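Back to the bench: the evening degree at Gindura

The second-floor lab in the Lazaridis Building at Gindura College is at its busiest after most of the campus has gone home. The students who use it in the evenings have come from work. They include network technicians, a former bus driver, several school teachers and a good number of people who repair things for a living. They are studying for a master's degree in computer engineering, part time, over three years.

The course began as an answer to a local problem. Lullell has plenty of small electronics firms, most of them on the old railway land east of the station, and for a long time they hired from outside the town. The firms wanted people who could read a circuit diagram and also write the code that ran on it. Local applicants could usually do one of those things. The college had a daytime master's degree that covered both, but it was full time and assumed a recent first degree in a closely related subject. People with jobs and mortgages did not apply.

The evening version drops the second requirement. Applicants need a degree or a record of technical work, and they sit an entrance paper in July. The paper is mostly algebra, logic and a short piece of programming in any language the applicant likes. Those who fall short in mathematics are offered a place on a summer bridging course, and most who take it are admitted afterwards.

Teaching takes up two evenings a week. One is a lecture with a problems class attached, the other is spent in the lab. The first year covers digital logic, computer organisation and the C language. The second moves on to operating systems, networks and signals. Statistics is taught in both years, which surprises some students. Staff say it is the subject that graduates most often report using at work, whether they are testing components or trying to decide if a slow system is really slow.

Lab work is built on a teaching board called the Skekon, designed in the department and made in small batches by a firm in the town. It has a modest processor, a programmable logic chip, a few sensor inputs and a row of lights. Students are given one at the start and keep it. In the first term they make it add numbers. By the end of the year they have written a small scheduler for it and measured how long each task takes to run.

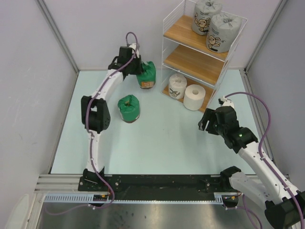

The board is deliberately plain. An earlier version had a colour screen and wireless networking, and students spent a lot of their time on the screen. The department took both off. Networking came back later as a plug-in card, used in the second year, when there is a whole module to support it.

Security has no module of its own before the final year, though it turns up everywhere. In the C course, students are handed a working program with a buffer overflow in it and asked to make it misbehave before they repair it. In the networks course they capture their own traffic and look for anything that ought to have been encrypted. The final-year module then deals with cryptography, secure start-up and the handling of updates on devices that may sit in a cupboard for a decade. Employers asked for that last topic. Several firms in Lullell sell equipment that outlives the software it shipped with, and they have had to learn about updates the hard way.

The final year is mainly given over to a project. Students may bring a problem from work, provided the employer agrees that the report can be read by an outside examiner. Past projects have included a low-power logger for river levels, a test rig for door locks and a study of timing errors in an old lift controller. The lift study led to a change in how the controller's maker tests its products, and the student now works there.

The college has had 745 applications since the course opened. It takes a small intake each year because the lab has a fixed number of benches, and a larger room is being discussed. A second lab evening group would be simpler to arrange but would need another technician, and the budget for that has not been agreed.

Not everyone finishes. The usual reason is time — a new job, a new baby, a shift pattern that changes without much warning. The rules allow a student to pause for up to two years and come back at the same point, and their marks are kept. Staff would like to see more of the leavers use this. Some appear not to know about it, and the handbook now mentions it on the first page.

Fees are charged by the module, so a student who takes a lighter year pays less in that year. Some employers pay part of the cost. There is also a small bursary for applicants who live in the town, awarded on household income.

An open evening for next year's entry takes place in the Lazaridis Building on December 3, 2019. Visitors can try the Skekon, see past project reports and collect a copy of an old entrance paper. No booking is needed, and the side door by the cycle racks will be open.

Contact the editors | © Gindura College Magazine. All rights reserved. | Back to top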